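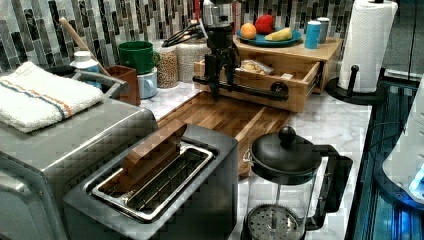 Wusteo is a dataset of apartment and guesthouse listings written for long-stay visitors, the people who arrive with a tourist visa or visa-free entry and settle into one place for as much of it as they can. It grew out of trip planning, and we are so happy to finally have it in a shape other people can use! Listings love the words "full kitchen" and tend to stop right there, but if you're going to be making breakfast for weeks you want the detail: a two-slot toaster and a toaster oven with a striped towel folded over it, like these, would be two separate entries in our amenities field, and the wooden cutting board would get a third. We label all of it, along with the parts of a listing that matter when your stay is limited by a stamp in your passport.

Name: Wusteo
Version: 1.2
Released: 2018-10-07
Maintainer: Lautaro Mansilla
Language: English
Format: CSV and JSON, UTF-8
Records: 2,193 listings

What's in it

Each record is one listing, with the text as the host wrote it (minus contact details) and a set of labels added by hand. The listings come from three booking sites: Dodcombe, Escobar and Lonirora. All three gave us permission to copy and share the text, and Escobar even sent us its old archive, which was a wonderful surprise.

listing_id: a number we assigned, unrelated to the number on the original site
source: dodcombe, escobar or lonirora
country: two-letter code
text: the full listing
min_nights and max_nights: whole numbers, blank if the host gave none
amenities: a list of terms, see amenities.csv for all of them
registration_help: yes, no or unstated
lease_letter: yes, no or unstated
deposit_terms: free text

The two fields I'm most excited about are registration_help and lease_letter. Some countries ask visitors to register an address soon after arrival, and plenty of travelers need a letter from the host for a visa application or an extension. Hosts do mention this, usually far down the page after the parking. We found 307 listings that say something clear about a letter, and reading how differently they phrase it is half the fun.
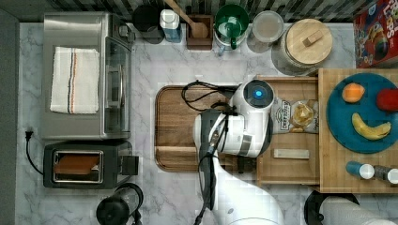

4 min read

How the labels were made

Two of us read every listing separately, then compared. Where we disagreed we talked it over and wrote down the decision in notes.txt, so you can see our thinking on such questions as whether a hot plate is a stove (no) and whether "monthly guests welcome" sets a minimum stay (also no). Amenities are labeled only from the text. We did not look at the hosts' photos, so a listing that shows a lovely washing machine and never mentions it has no washing machine as far as Wusteo is concerned.

A word on max_nights. A lot of hosts write 90 here, and it's tempting to read that as a visa limit. Please don't! Sometimes it is the host's own rule, sometimes it comes from a local rental law, and sometimes it's just the largest number the form offered. Rules for how long you may stay in a country depend on your passport and your visa, and the place to check them is the embassy or consulate.

Good uses

Search tools for long stays, studies of how hosts describe their homes, classroom projects on text labeling, and a spreadsheet for your own big trip. If you only want something small to try out, sample.csv has a handful of records from each source.

Known gaps

Lonirora listings are mostly from cities. Dodcombe has more rural ones, but many are very short. Prices were removed in February because they were badly out of date and the currencies were a mess. Nearly 2,000 records have something in deposit_terms, and spelling there is exactly as we found it.

Changes in 1.2

Fixed blank country codes in the Escobar records.
Merged "kettle" and "electric kettle" in amenities.csv.
Added notes.txt.

Corrections

Send them in! Open an issue with the listing_id, the field and what you think it should say. If you are a host and want your listing taken out, say so in the same place and Lautaro will remove it in the next release.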